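Wednesday, late

Dentist at quarter past nine. The Chaudhry practice has moved upstairs from the chemist, so I went to the old door first and had to walk back around the block. Still in the chair on time.

No cavities. The hygienist measured the gums and called out the numbers, mostly twos and threes, one four at the back on the lower left. She said I press too hard on the right side and skip the inside of the bottom teeth. I have been told this before, in nearly the same words. The enamel is wearing a bit near the gumline on two of the upper ones. She wants me off medium bristles and onto soft.

The bill was $136 after the plan paid its share. Next cleaning is in June. The claim number is 3461 if they send the wrong form again.

Stopped at the drugstore on the way home. The Bivis brushes were on sale but only in medium. Bought the Granik electric one instead, the basic model with the round head and no travel case. It came with one head and the refills are sold in packs of four, so I got a pack as well. Also floss, the waxed kind, and a tube of the Sernelton paste for sensitive teeth. It's chalkier than what I'm used to and the mint is weak. I'll finish the tube.

Put the old brush under the sink for cleaning grout. There were two others down there already, and a box of whitening strips that expired before I moved in here. Threw out the strips.

Charged the Granik on the bathroom counter all afternoon. The cord is short and only reaches if the base sits right beside the tap, where it will get splashed. Might move the shelf up on the weekend. I have the screws for it somewhere, and the colour of the filler won't matter behind the mirror.
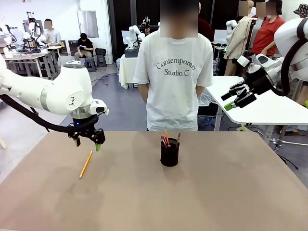

Tried it after supper. It stops for a second every thirty seconds so you know to change sides, and I had never spent that long on the bottom row by hand. Tickles on the front teeth. Some toothpaste on the mirror because I took it out of my mouth while it was still running. Gums a little sore tonight, probably from the cleaning this morning more than the brush.

Flossed too. The back left bled slightly. She said to expect that for a week or so and to call if it carried on longer.

Need to phone about the form tomorrow before 11. Bed now.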